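Teaching the arm in the sim first: what's worked for me

I burned a whole November trying to teach my little Rirus arm by grabbing it and dragging it through the job. Fun, but my elbow kept sneaking into the wrist camera! Now I practice by remote in the simulator before I touch the bench, and my demos are so much cleaner.

Start with the fingers wide open and come down slowly. Pause before you close – I hold still for a slow breath – so there's a clear spot in the recording where moving ends and gripping begins.
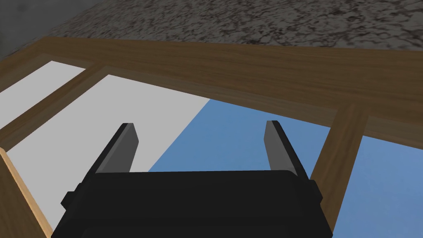
Fingers spread over the wooden frame, one against the white and the other against the blue.

Pick views like that one, where each finger stands out from what's behind it. Gray on gray had me squinting and overshooting all evening.

Turn the hand controller's speed way down, too. Mine sits at 14 percent (the Jurnik default is 200, yikes). Record in batches of six, then go make coffee, and toss any run where you fumbled and backed up, even if it ended fine. My buddy Nazareno Gatti keeps his fumbles and swears by them, so try both if you have the patience.

One last thing – name your files before you start. I still have four called "test".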